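Normas para rellenar una grapadora

16 Oct 2021
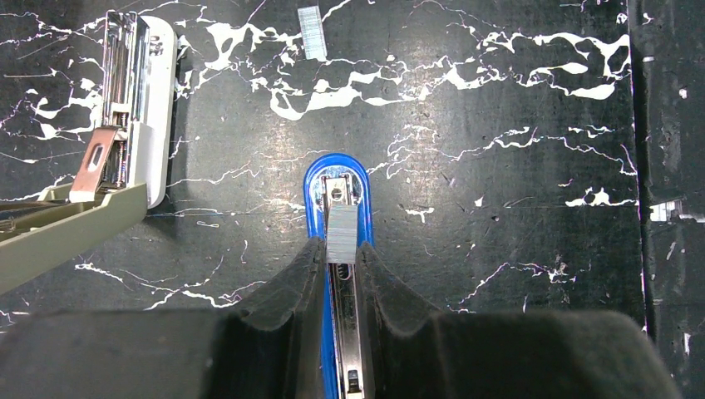

La grapadora azul, abierta, entre los dos dedos de la pinza. La otra espera turno.

En Flindska tenemos un documento de buenas prácticas para la célula de manipulación. Tiene 134 páginas y lo heredamos de Dandport, donde por lo visto les pagaban por párrafo. En julio me tocó resumirlo. Me he quedado con lo que de verdad se usa:

La fuerza de cierre se fija antes de acercarse a la pieza. El plástico de una grapadora cede con mucha elegancia hasta que deja de ceder.

Con el cargador abierto, las manos humanas fuera. El muelle no ha leído el documento.

Una tira de grapas por ciclo. La de repuesto se deja en la mesa, separada de la pieza y donde la cámara la vea.

Si la tira entra torcida, se para y se retira. Empujar un poco más es una técnica de oficina, no un procedimiento.

Tras 5 fallos seguidos se revisan los dedos, y después, si queda humildad, el código.

El anexo de Echeverri pide además 100 ciclos registrados por cada modelo de grapadora. Me parece bien — lo digo ahora que no me toca a mí. Lo que sigo sin entender es el apartado 6, que obliga a «mantener la superficie de trabajo en un estado neutro». La nuestra es negra con vetas blancas. He preguntado a Brosville si eso es neutro y me han mandado un formulario.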